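Office Desktops Should Be Opened Flat, and Opened More Often

Most small offices replace a desktop tower when it gets slow or noisy. I think the decision is usually made too early, and by someone who has never looked inside the case. A side panel is held by two screws or a latch, and with the panel off the condition of the machine can be judged in 10 minutes.

My position comes from the refurbishing bench at Jostard, where I have worked on retired business towers for 6 years. The last large lot came from Bavier, 200 machines, all written off as worn out. A good share of them needed dust removal, fresh thermal paste and a replacement drive. The boards and the power supplies tested within limits.

Fadwa Saber, who handles purchasing at Avton, has put the opposing case to me several times. Labor costs more than it used to, a new machine carries a warranty, and a technician's hour spent on an old tower is an hour lost elsewhere. The warranty point is fair. The labor point depends on how the work is done, and in most offices it is done badly: the tower stays upright under a desk, one person holds a flashlight, and the other reaches past the cables by feel.

Laying the case on its side changes the job. The motherboard becomes a horizontal surface. A dropped screw stays near where it fell. A processor cooler can be lifted straight up, and its weight does not pull on the board while the fasteners are loose. Memory goes in with even downward pressure on both ends. Labels on the power supply can be read without a mirror, so the rating gets checked before a part is ordered.
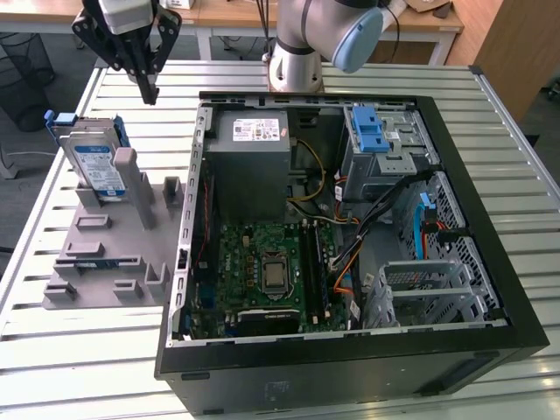 Cable routing is the other matter that a flat case makes plain. Data cables and power leads cross the same space in nearly every tower, and a lead that was pushed aside during one repair tends to be found against a fan in the next. I trace each one from end to end before the panel goes back on. Skarphéðinn Vestergaard, who trained me, ties them down with reusable straps. I leave them untied in machines that will be opened again within the year.

Manufacturers could help. A drive latch that works by hand saves more time than a faster screwdriver, and a printed diagram inside the panel would settle most questions about connectors. Until then, an office with more than 4 towers should set aside a proper table at working height and inspect every machine once a year. October suits us, before the heating comes on.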